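About Lernton House

Lernton House is a residential training school for housekeeping and wardrobe care. It was founded by Hema Kaimal, formerly head housekeeper of a large hotel, in a converted guest house on the edge of Trellville, and it continues to occupy the same building. The school prepares students for work in hotels, private households, serviced apartments and residential care homes. It is independently owned and is governed by a board, of which Thirumalai Mathew is the present chair.

The school admits 40 students a year in 2 intakes. Class sizes are kept small so that every student spends the greater part of the working day in a furnished room, with real bedding, real clothes and the ordinary difficulties that come with them. Written work is limited to the evening and to Thursday mornings, when the whole school meets for lectures.

Our teaching rooms

Teaching takes place in bedrooms, a linen room, a laundry and a small sewing room. The bedrooms are furnished as guests would expect to find them, with full bedding, lamps and hanging space. Students are responsible for their condition throughout the course, including at weekends.

The care of clothes left in a bedroom is treated as a subject in its own right. A guest or householder may leave a jacket on the bed, a shirt over a chair or a coat behind the door, and the person attending the room must know how each should be lifted, checked and put away. Students begin with everyday clothes of cotton and denim before moving to wool, silk and formal wear.
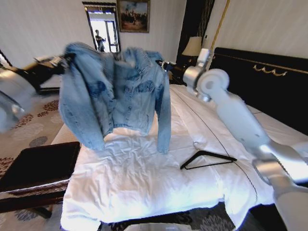 The first term is devoted to these everyday clothes. Students are taught to take a garment by the shoulders, to let it fall to its full length, to straighten the collar and cuffs, and to place it on a hanger of the correct width with the front facing left. Pockets are never emptied without the owner's permission. Buttons are fastened at the collar and left open below unless the household has asked for something different. Where a garment needs mending, this is entered in the room book and the garment is taken to the sewing room the same day.

In the second term the work widens to include stain treatment, pressing, seasonal storage and the packing of suitcases. Bhavana Annamalai has charge of the laundry and of all instruction in fabrics. Her collection of 200 cloth samples, the greater part of it gathered before she joined the school, is kept in the linen room and may be borrowed by students for study.

How we teach bed making

Bed making is taught by Estíbaliz Casado, who also examines candidates for the final certificate. The school's method is a plain one. The mattress is inspected and aired, the bottom sheet is drawn tight from the head downwards, and the duvet is laid so that an equal depth falls on either side. Students practise alone and in pairs, and are expected to work in silence for the first 5 days in order to learn the sequence properly.

Marks are given for the finished bed and for the order in which the work was done. A student who smooths the duvet before the bed has been cleared will be asked to begin again.

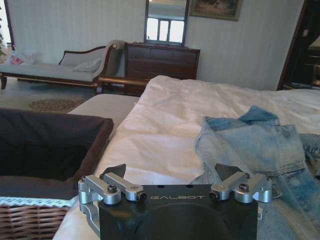
Clearing the bed is the first duty on entering any room. Nothing should be folded, straightened or dusted until the bed is free, and the student must decide at once where each article belongs. White bedding is used in the school bedrooms, and against it a crumpled denim jacket with its collar up and one sleeve spread out is easily seen; a pale scarf or a single sock is more readily missed, and assessors are known to place them with care. Once the clothes have been dealt with, the duvet is turned back and checked for marks before it is shaken and laid again. Students have their attention drawn to the end of the mattress, where a duvet that has crept to one side will leave the corner uncovered.

Staff and partners

Bindu Varma is Principal of the school. She came to Lernton House as a tutor in household management and continues to teach the module on conduct in private homes. Parents, employers and former students are welcome to write to her directly.

Work placements are arranged in the final term with Mogensen, a family-run group of country hotels, and with Tasireo, which manages serviced apartments for long-stay residents. Both receive our students as working members of the housekeeping team, under the supervision of a senior member of staff. Placements in private households are offered to students who have reached the required standard in wardrobe care.

Visiting the school

Prospective students are invited to spend a morning at Lernton House before making an application. Visitors are received at the front entrance in Trellville and are shown the bedrooms while classes are in progress. An open day is held each May, when the linen room and sewing room may also be seen. Appointments at other times should be made through the school office.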